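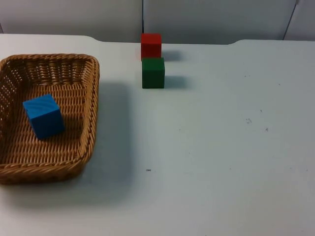 Gripper trials: frequently asked questions

Kept up by Imtiaz Dewan. Last changed 25/11/2021.

What are you comparing?

Two grippers, the Waltex and the Flonton, on a pair of arms that share one table. The Waltex is the expensive one. The Flonton is the one we could get delivered. Both run off the Wan controller, which has opinions about startup order (see below).

What is the task?

Painted wooden cubes go into a wicker basket, one at a time. People visiting the Sirkstead lab tend to expect more than this, and we let them get over it in their own time.

Why wicker?

A smooth plastic bin forgives everything. Wicker has a thick braided rim to catch a fingertip on and a woven floor that a cube can settle on at an angle. We learned more from the first afternoon with the basket than from two weeks with the bin, most of it about our own approach heights.

Does it matter which color goes first?

To the gripper, no. To the camera, a little. The dark green cube gives us softer edges than the red or the blue, so a vision miss on green gets its own column in the log and is not held against the gripper.

How many attempts so far?

393 as of this update, across both grippers. Aborted runs count. We argued about that, and the people who wanted them left out were the people who had aborted them.
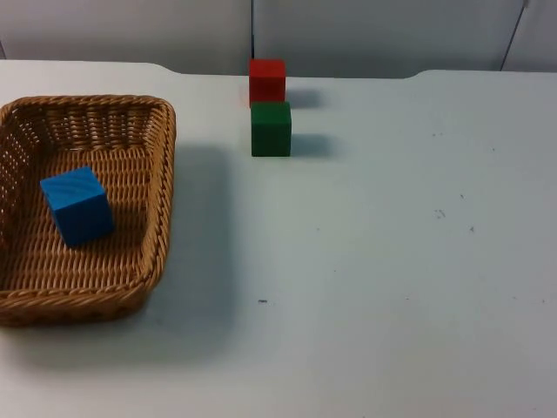
Where do the arms go between attempts?

Back to their park positions, out of the camera's view. The controller takes a still before it plans the next pick, and an arm hanging over the table throws a shadow that the planner likes to treat as an object. It once planned a very careful grasp on the shadow of an elbow.

Why put one cube in front of another?

It's the hard layout. The side camera sees the back cube with its lower part hidden, so the height estimate has to come from what's left. Wide fingers also have to come down behind the front cube without nudging it. The Flonton is slimmer and does better here. Waltex owners may write in.

What counts as a success?

The cube ends up resting on the basket floor and the other cubes haven't moved. A cube balanced on the rim is a failure, however proud the operator looks.

Do you clean the table?

Yes, though not to the standard some of you would like. Specks and smudges stay unless they start showing up as detections. Raising the minimum blob size dealt with nearly all of that.

What are the rules for a session?

Each session is 8 attempts per gripper, then a swap. After 4 failures in a row we stop and recheck the calibration. Fingertip pads are replaced every 5 sessions whether or not they look worn – they never look worn, right up until they do.

What is the startup order?

Controller, camera, arms, gripper. If you power the gripper before the arms, the Wan reports a closed hand at all times and will keep "holding" a cube that is still on the table. Power everything down and start again. Restarting the software alone won't clear it.

Which one should I buy?

For blocks this size with room around them, either. For tight layouts, the Flonton, as long as you can live with the noise. I wouldn't go by our numbers for anything soft or heavy, as we haven't tried any of it.

When will the full results be out?

December, if the second set of pads arrives. They have been "shipping shortly" for a while now.

Can I get the logs?

Yes, write to Imtiaz and say which gripper you want. The column called "misc" is mostly green cubes.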